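Course Anberg Robot Lab, Unit 4: Teaching by demonstration
Handout for the Friday group

In this unit you do not write the motion. You show it, and the robot stores what you show. There are two ways.

By hand: you hold the arm and move it through the task. It feels natural, but your own hands may come into the camera view, and the learned policy can get confused by them.

By remote control: you sit at the Stosutau station and the arm follows the small leader arm. Your view is the wrist camera, so you must learn to judge depth from it. Most students need two sessions for this.

Rules for recording:
Start each episode from the home pose.
Move slowly near contact – the log keeps each pause, and long pauses are learned too.
If you fail, mark the episode as failed. Do not delete it.

Our shared set has 2479 episodes, and 584 of them are zipper tasks. For a zipper, bring the open fingers to the slider and the pull tab first, and close them only when the tab is between the pads.

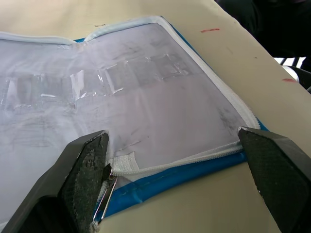 Soft objects also move when you pull them, so the second half of the motion is different each time. Please vary the start position of the object between episodes. Homework: read the Trilness notes, part 2, and bring one question.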